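Nonow - relevé de démontage de tours de bureau
Version 2 - LISEZ-MOI

Nonow est un tableau de 1705 lignes tiré de l'ouverture de 33 tours de bureau. Une ligne correspond à une pièce sortie ou à une pièce laissée en place, avec son emplacement, son mode de fixation et l'état noté à l'œil. Le tableau ne dit pas si une pièce fonctionne. On nous le demande toutes les semaines, et je me méfie de toute liste de matériel d'occasion qui prétend le savoir sans banc de test. 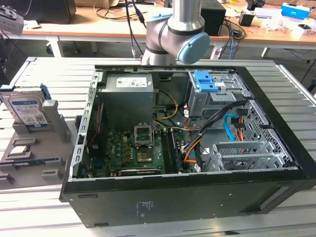 Temps de lecture : 3 minutes

Les tours sont ouvertes couchées, capot retiré. La colonne « position » suit cette convention : haut et bas s'entendent boîtier à plat, ce qui contredit la plupart des manuels, où la machine est debout. Il faut en tenir compte avant de croiser Nonow avec une autre source. J'ai vu passer un croisement fait sans cette précaution et les résultats ne valaient rien.

Contenu du dépôt

pieces.csv : le tableau principal
cables.csv : nappes, faisceaux et étiquettes, quand elles sont lisibles
fixations.csv : loquets, vis, cages, berceaux
notes_wostitz.txt : remarques de saisie de l'atelier de Wostitz, non relues

Le fichier des câbles est le plus faible des quatre. La couleur y est prise telle qu'on la voit, et je déconseille d'en déduire une fonction. Un fil orange est un fil orange. Quant aux étiquettes blanches nouées aux faisceaux, la moitié des saisies sont des suppositions.

Vocabulaire

« Barrette » désigne un module de mémoire. « Processeur » désigne la puce seule, sans son refroidisseur. « Berceau » désigne la pièce de plastique qui entoure un disque dur et permet de le glisser dans sa cage ; certains contributeurs écrivent « caddie » ou « tiroir », et les trois mots subsistent dans la version 2. Je voulais les fusionner, on m'a répondu que la recherche plein texte suffisait. Je n'y crois pas trop.

Les pièces sorties sont posées chacune dans son logement sur une plaque grise, pour éviter les tas. 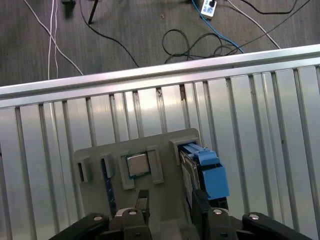
Faut-il sortir le disque dur de son berceau avant de le saisir dans le tableau ?
Le disque se saisit avec son berceau, sur deux lignes distinctes reliées par le même numéro. Si les deux ont été séparés, on remplit la colonne « dissocié ».

Limites connues

Environ 125 lignes n'ont aucun mode de fixation renseigné. Elles viennent presque toutes du lot Neris, saisi en juillet avec une grille plus ancienne. On peut les filtrer, ou les garder en sachant ce qu'elles valent.

La colonne « état » mélange deux choses, l'aspect et l'intégrité. Une cage rayée et une cage tordue reçoivent parfois la même note. Pour les disques c'est pire : un disque propre à l'extérieur ne renseigne sur rien.

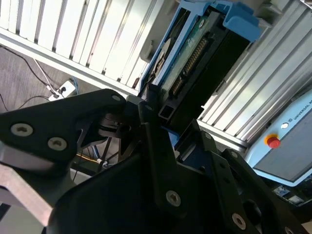

Lucinda Szabo trouve que je noircis le tableau : à Oosthuizen, elle s'en sert pour retrouver quel berceau va dans quelle cage, et pour cet usage « la colonne fixation suffit largement ». Soit. Je maintiens que cela ne marche que si les deux pièces viennent du même boîtier.

Pour proposer une correction, indiquer le numéro de ligne et l'ancienne valeur. Les demandes du type « à vérifier » sont fermées sans réponse. 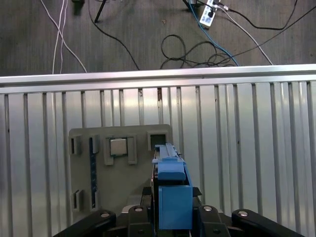 Plaque grise et ses supports moulés.

Prochaine version : grille de saisie unique, et peut-être un seul mot pour « berceau ».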